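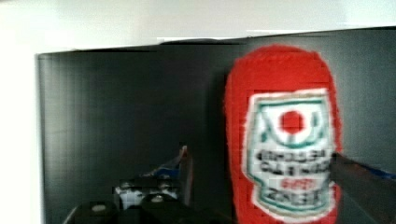
My son takes the ketchup to bed, so please tell me it can be washed, one parent wrote to us in May. It can. Hand wash only, and the instructions are further down. Most of the questions we get about the play kitchen are about cleaning it, storing it or losing parts of it, so those come first on this page.

Lekholm Toy Library
Play Kitchen Set: Frequently Asked Questions

What is in the set?

Soft food, hard food, plates, a bowl, a colander, a measuring cup, a dish rack and a toy toaster oven. The exact food varies from one set to the next, as pieces get swapped out when they wear. Your packing list is taped inside the lid of the box. Go by that list and not by what a friend got.

How long can I keep it?

Two weeks. You can renew once if no other family has asked for it. Call the Plorkgate desk or stop in.

How do I wash the soft food?

Use cool water and a small amount of mild soap. Press the suds through with your hands and don't wring. Rinse until the water runs clear, roll the piece in a towel, and leave it to dry on a rack away from the heater. Thick pieces like the ketchup bottle take longer than you would expect. Please don't pack them damp - one damp bottle can make the whole box smell.

Can it go in the washing machine if I use a bag?

No. The felt pills and the labels pucker. We have tried it on our own pieces and were not happy with any of them.

How do I wash the plates and cups?
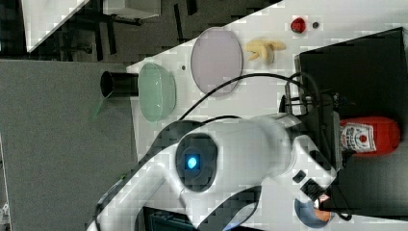 Warm water and dish soap are fine for all the hard pieces except the toaster oven. Rims and handles collect the most dirt, so go over those with a soft brush. Keep them out of the dishwasher. The colander needs to be held under the faucet and turned over a few times, or crumbs and play dough stay in the holes. If the play dough is already hard, let it soak for an hour before you brush.

What about the toaster oven?

Wipe it with a damp cloth, inside and out. Don't put it in water. Open the door and check for food before you return it, because that is where most of our missing pieces turn up.

The stitching on a soft piece is coming loose. Should I fix it?

Please leave it as it is and pin a note to it. We have matching thread and would like to do the repair ourselves. If there is an open seam with stuffing coming out, put the piece in a bag and take it out of play right away.
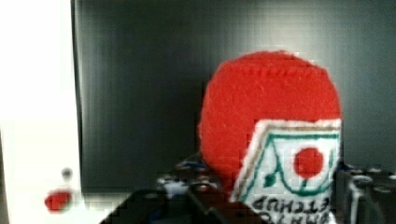 Small pulls in the fabric are different. You can trim fuzz with scissors if you go slowly, but stay clear of the seams and the edges of the labels. A label with one corner lifted is not a problem and you don't need to report it.

We lost something. What does it cost?

The first small piece is free. After that we charge 2 dollars for a piece of food and 9 dollars for a plate, bowl or cup. If the missing piece shows up within 90 days, bring it in and we will refund you.

Can we mix the set with our own toys?

Yes, but it makes packing harder. Families who also have the Lanik tea set at home tell us the cups get mixed up. A dot of washable tape on your own pieces helps.

How should I pack it for return?

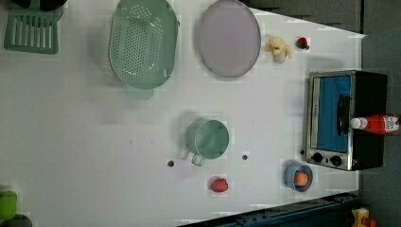 Soledad Gaete
Toy Care and Repairs, Lekholm Toy Library

Lay everything out on a table first and check it against the list. It is much easier to spot a missing strawberry on a bare tabletop than in the bottom of a box. Then pack in this order: toaster oven, dish rack, plates flat along the side, colander, cups and bowls. Soft food goes on top, and you can use it to fill gaps. Don't stack anything on the oven door.

If the lid won't close, something is standing up that should be lying down. It is usually the colander.

Where do I leave it?

At the Plorkgate desk until 6 p.m. The Shemweta drop shelf takes puzzles and books only, so please don't leave a kitchen set there.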